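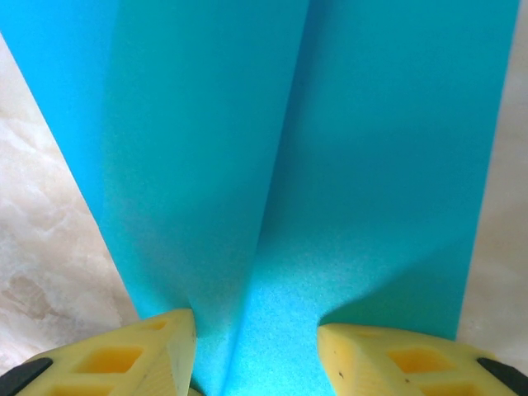 Why did the left arm keep pulling after the right arm had stopped?

The left arm was never told. The right gripper dropped off the bus in the middle of a fold, its own joints went into hold the way they should, and the coordinator went on sending waypoints to the left arm until that one tripped on load.

Jul 31, 2026
Hirness cell, two-arm fold, blue sheet

Run 182 of the fold series. Stopped by the left arm's overload trip. No injury, hands were out of the cell. E-stop was pressed after the trip, so it played no part in ending the motion. Power stayed off while I copied the logs, then came back on for the checks below.

What happened, from the log and from standing next to it. Both grippers had closed on the sheet and both arms had begun the inward move. Partway in, the right gripper stopped reporting position. The right arm's driver saw the missing reply, flagged it, and froze the arm with the jaws closed. So far that is what we want. The left arm carried on with its half of the move and turned into a pull against a clamped sheet. Left elbow current climbed, the wrist twisted a little, and then the trip. From the first missing reply to the trip was up to 6 seconds. Can't give it closer than that, the two logs use different clocks and the offset moves.

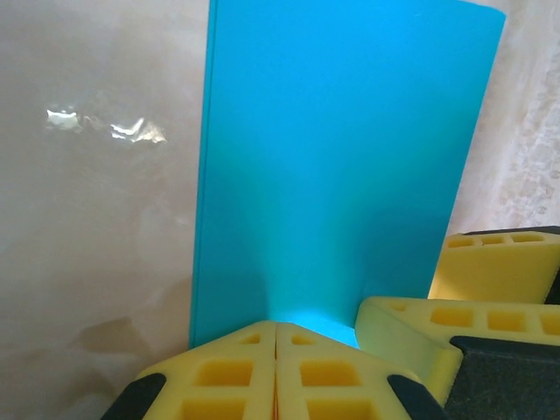 The sheet itself came out with a stretched-looking mark near the grip and I have set it aside with the run number on a tag. Please don't put it back in the pile. Fingers look fine, mounts look fine, no play in either wrist when pushed by hand with the power off.

Went back through the older logs for the same missing reply. It turns up first in run 141, one single miss, recovered on the next poll, nothing visible at the bench. After that it comes and goes. I had been reading those as noise from the Bromik logger, which does print the odd bad line when the disk is busy. That was wrong and I should have looked at the raw bus capture then. The raw capture has real gaps in it.

Checks, in the order I did them:

Supply. Kopecký supply held steady under both arms moving and under both arms gripping hard. No dip at the time of the fault either, according to its own record. Ruled out.

Heat. Right gripper motor was warm to the hand, same as the left. Ruled out for now.

Firmware. Same version on both sides. Last changed in October and the cell ran for months on it with no misses, so it goes to the bottom of the list.

Swap. Moved the right gripper's bus lead to the spare lead. Ran open and close with the arm parked. No misses. Put the old lead back, parked again, no misses. So parked tells us nothing.

Wiggle. Old lead in, arm powered, gripper polling, and I moved the cable by hand near the wrist. Misses straight away when the loop is pulled toward the elbow. Nothing when it is pushed the other way. Same test with the spare lead, no misses in any direction.

That is the fault as far as I'm concerned. The lead is broken inside, or the crimp is bad, somewhere close to the wrist plug. It opens when the wrist turns in and the loop takes up its slack, and the fold move does that every time.

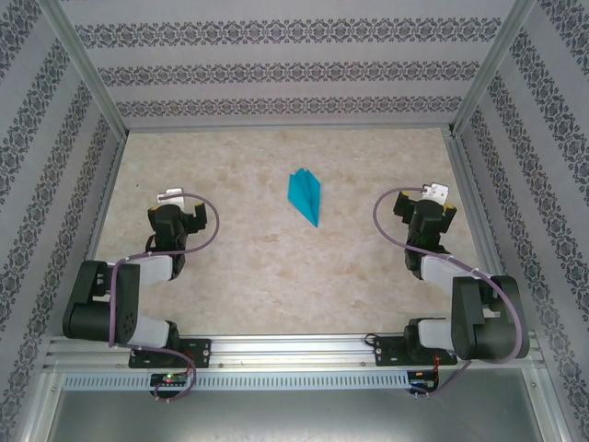 I cut the old lead open at the plug end after lunch. One conductor had a few strands left and the jacket had gone stiff just behind the boot. The tie nearest the plug had been pulled down hard, so all the bending was happening in a very short length. Left lead has its first tie farther back and bends over a longer run. I don't know who tied the right one or when, and it may well have been me.

The broken lead is the smaller problem. Leads wear out. The bigger one is that one arm can fault while the other keeps moving, with both holding the same thing. I had assumed the coordinator treated a fault on either side as a fault on both. It does for a joint fault. A gripper fault goes up as a warning only, left over from when the grippers were tested one at a time on the Surkora bench and you didn't want a flaky gripper killing the arm. The setting came across with the rest of the config and was not looked at again.

Tried the obvious fix first, gripper fault on either side means both arms hold. Tested with no sheet, pulling the right gripper lead by hand at the plug during a slow move (from outside, long hook, hand on the stop). Both arms held. Did it 4 times, then the same on the left. All held.

Then thought about it some more. Hold is the right answer when both have the sheet. It leaves the sheet under whatever tension was there when they stopped, and if somebody reaches in and frees one side, the other can spring. Small forces with this material, but the wrists do unwind a bit when let go, I felt it today when I opened the left jaws. What I'd like is hold, wait, then the healthy gripper opens slowly on a button press from outside the cell. That needs writing and it needs a second pair of eyes. Not done tonight. 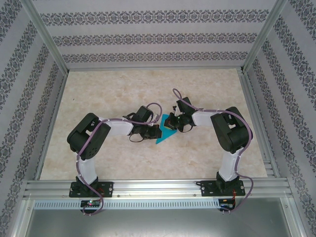

Hirness cell, both arms in at the blue piece.

State of the cell as I leave it:

Right gripper is on the spare lead, first tie moved back to match the left. There is no other spare now, order two. Config has the gripper fault set to hold both arms, saved under a new name, old one kept for comparison — do not load the old one for a two-arm run. Overload limit on the left elbow is unchanged. I was asked whether to lower it and would rather leave it until we have looked at normal fold currents, otherwise we will be chasing trips that mean nothing.

Clearing the sheet after a stop: power off at the panel, support the left arm, open the jaws by hand, then the right. Do not clear it from the screen with the arms live. I did that today and got away with it.

Still to do. Wiggle test on every lead in the cell, left arm included, and write the result on the lead. Make the logger count missed replies and show the count at the end of each run, so the next one doesn't sit in the file for weeks. Get both logs onto one clock. Check the other config files that came over from Surkora for more warnings that should be faults. I have looked at one of them so far and found a homing timeout set the same way.

No more two-arm runs until the leads are tested. Single-arm work is fine.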